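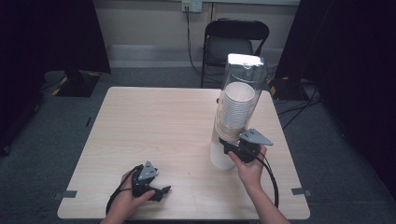
About Zulby

Hi, I'm Branwen, and I run Zulby, a small language school up the hill from the bus station in Lundonberg. We teach Welsh and English to grown-ups, mostly in the evenings, mostly to people who swore off classes after high school (I was one of them!).

I started out teaching 5 neighbors in my kitchen on Vaughan Street. By the next May we'd run out of chairs, so I signed a lease on the second floor of the old Stimex building and painted it myself – badly, the stairwell still has my handprint in it. Rhun Samuel joined that fall to take the beginners, and he's been here ever since. He sings a lot. You'll get used to it, and you'll probably end up knowing all the verses.

Groups are capped at 14 and a course lasts 24 weeks, with a break in the middle so everyone can catch up on sleep. We don't give grades. We talk, we read the local paper out loud, we argue over recipes, and yes, there's some grammar, usually after coffee when people are feeling brave.

You don't need to buy a textbook. Rhun and I wrote our own, a spiral-bound thing of 100 pages that we keep fixing as students find the typos.

Want to try it out? Your first class is free. Come up the stairs a little before 7 p.m. and ask for me – Branwen Probert, the one with the loud laugh.

Courses
Fees
Find us
Contact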